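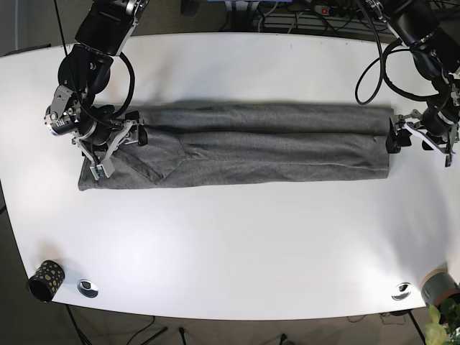

Figure 1 – Vêtement gris plié en longueur sur une table blanche.

Wilomari, jeu d'aventure en pointer-cliquer
Rapport de projet, module Conception narrative

1. Sujet

Le module demandait de réaliser en un semestre un jeu d'aventure court, jouable à la souris, avec au moins une énigme d'inventaire et un système de dialogue. Nous avons choisi de raconter l'histoire d'une télégraphiste, Huanca, envoyée dans la station de montagne de Brillureck pour remplacer un collègue qui ne répond plus. Le jeu se passe en hiver, sur une seule nuit. Le titre reprend le nom du navire dont elle reçoit les messages.

2. Organisation

Nous avons séparé l'écriture et la programmation dès le départ, avec un document partagé pour les dialogues. Le moteur utilisé est Staster, déjà vu en cours au premier semestre. Il gère bien les zones cliquables et les changements de décor, moins bien les sauvegardes, que nous avons dû réécrire en partie. Les décors ont été peints à la gouache puis numérisés. Ce choix a pris plus de temps que prévu : les premières numérisations étaient trop sombres et il a fallu reprendre les niveaux un par un.

3. Contenu du jeu

La version rendue comporte 13 décors et 721 lignes de dialogue. Une partie complète dure environ 20 minutes quand on connaît les solutions, nettement plus à la première tentative. Il y a deux fins, selon que Huanca transmet ou non le dernier message du navire.

L'inventaire s'ouvre en bas de l'écran. Les objets ne se combinent pas entre eux, ils s'utilisent seulement sur le décor ou sur un personnage. Nous avions prévu des combinaisons, mais chaque nouvel objet multipliait les réponses à écrire et on se retrouvait avec trop de « Ça ne marche pas ».

4. Énigmes

L'énigme principale consiste à remettre en service le télégraphe. Le joueur doit trouver la manivelle, rétablir le courant dans la cave, puis régler la fréquence d'après le carnet du collègue disparu. Dans la première version, le carnet se trouvait dans la poche d'un manteau que presque personne ne fouillait pendant les tests. Nous l'avons déplacé sur le bureau.

L'énigme de l'horloge reste la moins réussie. La solution est logique – il faut la régler sur l'heure du naufrage – mais l'indice arrive trop tôt et il est oublié quand on en a besoin. Une relecture possible du message dans l'inventaire aurait suffi.

5. Tests

Les séances de test ont eu lieu en mars, avec des étudiants d'autres groupes. Les remarques ont surtout porté sur la vitesse de marche du personnage, jugée trop lente, et sur les dialogues impossibles à passer. Les deux points ont été corrigés : un double clic fait maintenant changer de décor directement. L'ambiance sonore a été appréciée, sauf le vent, trop fort au casque.

6. Problèmes restants

La sauvegarde échoue encore si on la lance pendant un dialogue. Le curseur disparaît parfois dans la cave après la coupure de courant. Quelques lignes de la seconde fin s'affichent sans accents, la police choisie ne les contenant pas toutes en capitales.

7. Suites possibles

Nous aimerions ajouter un carnet d'indices et refaire la scène de l'horloge. Le chapitre prévu à bord du navire existe sous forme de texte mais aucun décor n'a été peint. Le script complet des dialogues est joint en annexe.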